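# Prilix hand set on a two-arm humanoid: review for buyers

We ran the Prilix multi-fingered hands for one budget cycle to decide whether a second pair belongs in next year's equipment request. 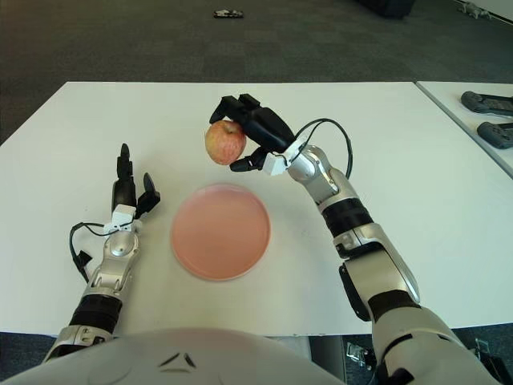

List price from Drosiretti was 269 per finger module and 277 per thumb module, wrist bracket included. Cables are extra. Order spares with the first shipment, as lead time on cables alone was 30 days.

**Grip.** Fruit is our standard test load. An apple held from above, with the thumb pressed on the underside, is well within the hand's range. Flat dishes are harder: a shallow rim gives the fingertips little to hook.

**Cabling.** The weak point. The cable leaves the wrist in a high loop and runs down the outside of the arm. Allow for clips and sleeving. Manole sells a kit that fits; Preltau's was too stiff for our arms.

**Table space.** Budget for a second table. The controllers need a place to lie outside the work area, and one table fills up fast once both arms are in use.

**Service.** We replaced 3 finger modules. Each swap took less than an hour with the supplied driver. The manual has the torque values in an appendix and omits them from the procedure.

Recommended for light handling. Price the cable spares before signing.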